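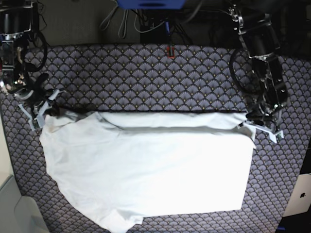 Both grippers on the upper fold of a white cloth, folding station 2.

Fault report: right gripper holding on after release

Folding station 2 at the Flerness workshop was stopped for 14 days in August after the right gripper failed to let go of a garment on command. There were no injuries. One gripper finger was cracked and one T-shirt was torn at the shoulder seam. The station is running again with the changes listed below, and the same changes apply to station 1.

What happened

The station was on cycle 281 of a long folding run. The sequence is the usual one: both arms take the upper corners of the garment, lift, bring the edge over, lay it down, open, and retract. On this cycle the left gripper opened and cleared the cloth. The right gripper reported open but still had hold of a corner. Both arms then began the retract move, and the right arm dragged the garment toward the rear of the table. The cloth snagged on the left gripper's fingers, which were still low over the table, and the two arms pulled against each other until the right shoulder motor tripped on overcurrent.

The operator pressed the stop button at nearly the same moment. The log puts the trip first.

Cause

Brock McKinnon took the gripper apart the next morning. The drive gear had slipped on its shaft because the set screw had backed out. The motor turned through its full opening travel, the encoder read that travel correctly, and the controller accepted it as an open gripper. The fingers had moved only part of the way. The encoder sits on the motor side of the gear, so a slip of this kind cannot show up in the position reading.

The set screw had been fitted without threadlocker. The assembly sheet calls for it, but the step comes after the cable is routed, when the screw is hard to reach, and there was no box on the sheet to sign for it. We checked the other grippers in the shop and found a second screw that could be turned by hand.

A second problem made the damage worse. The overcurrent limit on the shoulder motors had been raised during work with heavier towels and never set back. At the normal limit the arm would have tripped sooner. Whether the finger would have survived is hard to say.

What has changed

The gripper gear is now fixed with threadlocker before the cable goes on, and the sheet has a signature line for the step. A paint mark runs across the gear and shaft. If the two halves of the mark no longer line up, the gripper comes off the arm.

After each open command the arm now lifts slightly at low speed and compares motor current with a stored no-load value. If the current is high, the sequence stops and waits for a person. This adds time to every cycle, and we have had a few false stops when a sleeve was caught under the fold. We are leaving the threshold where it is for now.

Motor limits are loaded from the job file at startup and are no longer kept from the last session. Anyone who needs a higher limit has to put it in the job file under their own name.

Clearing a caught garment

Press stop and wait for the arms to settle. Do not pull the cloth free with the motors powered, even if the arms look still. Support the arm by the upper bracket before cutting power, as the joints have no brakes and the arm will drop. Open the fingers by hand, take the cloth out, and check the paint mark before restarting. Keep the log file from the run.

Still open

The Caron controller has an input for a finger position sensor that we do not use. McKinnon is testing a small magnetic sensor on a spare gripper from Bareo, and the wiring past the wrist is the difficult part. Results will be in the next issue if the test run is finished by then. Reports of any gripper that opens slowly or unevenly should go to him with the station number and the cycle count.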